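ok long one today. moving apartments for the fourth time in six years and I have Opinions about moving. thread

first. whatever the mover quotes you on the phone, write it down WITH the name of the person who said it. Driltusano Moving told me 388. invoice had a "stair fee" on it. I have lived on the ground floor this entire time

called them back, said a name and a date, fee came off in 4 minutes. just like that

second. change of address. do it before you pack the laptop. do NOT do it on your phone in a parking lot, I typed my own zip wrong and my mail went to some other town for most of January 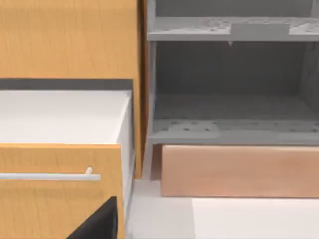 also the bank, the pharmacy, the vet, the library. the library one matters, I had 23 dollars in fines from a hold notice that went to the old place

third. books. small boxes only. I know you have a big box. I know it's a good box. put pillows in it

my rule now is if I can't lift it to my hip with one arm it gets split. my back is 40 even if the rest of me is pretending

fourth. deposit. walk through with the landlord IN the apartment, not "I'll swing by later and let you know." later is when the carpet gets expensive

get them to say out loud that the room is fine. then text them what they just said. "hi, confirming per our walkthrough" etc. boring and it works every time

oh and nail holes. ask before you fill them. my last place wanted them left alone bc their painter does it, place before that charged me per hole. no logic to it

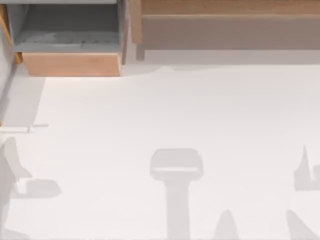

Soo-ah Bang replied that her landlord did the walkthrough, agreed to all of it, and then sold the building the same week, so she had to chase the deposit from the new owner.

ok that is a nightmare and also a good point. Soo-ah if you still have the texts send them to the new guy, in a lot of places the deposit moves with the building. look up your state tho, I am not a lawyer I am a person with a tape gun

did she get it back? update: half. she's writing a letter for the rest. rooting for you

fifth, utilities. overlap by one day. yes you pay twice for a day. the alternative is me in 2016 eating cereal by flashlight

internet is its own thing. they gave me an install window of 8 to 5 which isn't a window thats a wall

sixth. first night bag. sheets, towel, toilet paper, phone charger, meds, scissors, one mug. it rides with YOU not in the truck

I put the scissors in a taped box once. opened it with a key. took forever, ruined the key

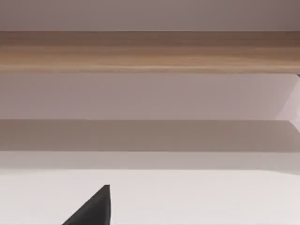
seventh. don't buy anything for the new place for two weeks. you think you need a rug. you don't know yet where you're going to stand

I bought a bookcase for the Seo Street apartment before I had the keys. didn't fit through the door. sold it to the upstairs neighbor at a loss and then had to help carry it up

eigth (sp?). tip the movers in cash and have cold water out. if they're good get their names and ask for them next time

and say bye to the neighbors. even the drum guy. he turned out to be really nice and held the door for like an hour

truck is coming Saturday at 7. still haven't done the kitchen. if anyone near Dritden has small boxes pls message me, will trade for a bag of very good lemons

ok going to go wrap plates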